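How Does a Dance Get Remembered?

I have a question for you. If you write a story, you can put it on paper. If you write a song, you can put down the notes. But what do you do if you make up a dance?

I wondered about this when I was little, and I still think about it a lot, because making up dances is my job! The grown-up word for it is choreographer (say it like this: core-ee-OG-ruh-fer). I make dances for a small company called Nurmi, and we practice in an old school gym in Adena with a very squeaky floor.

The oldest way to keep a dance is to teach it to somebody. I show you, you show your cousin, your cousin shows a friend. Lots of folk dances have been passed along like that for longer than anyone can say. The tricky part is that people change things a little bit each time. Maybe your cousin likes to spin, so now there's an extra spin in it!
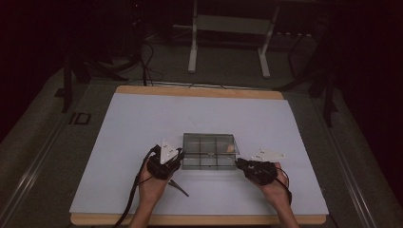

A clear box with six compartments.

Another way is to write it down with special marks. That's called dance notation. There are different kinds, and they look like secret codes until you learn them. A mark can tell you which foot to use, which way to go and how long to take getting there. I'm pretty slow at reading it, so I have my own messy way. I draw stick people, then arrows, then words like "whoosh" and "melt." My dance Jorudier fills up 2 whole notebooks, and there is a page in there that I can't read at all anymore.

And of course there's video. Video is great for seeing how everything looked, but it has problems too. If a tall dancer stands in front of a short one, you miss what the short one did. And when a dancer on the screen faces you, her left arm is on your right side. I've mixed that up more times than I'd like to say!

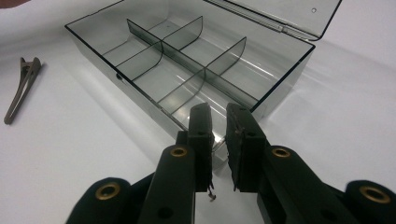 By the Groltitz Kids' Page dance writer
November 20, 2019

So which way is best? I use all of them mixed together. Last September we brought back a dance we hadn't done in about 4 years. We watched the video, we looked at my stick people, and then we put on the music and just started moving. The funny thing was that our feet knew some parts before our heads did. People call that muscle memory, but the remembering really happens in your brain.

Want to try it? Make up a dance with eight counts. Draw it any way you like, then give your drawing to a friend and don't help! See what dance comes back to you. Mine came back with a hop in it once, and I kept the hop.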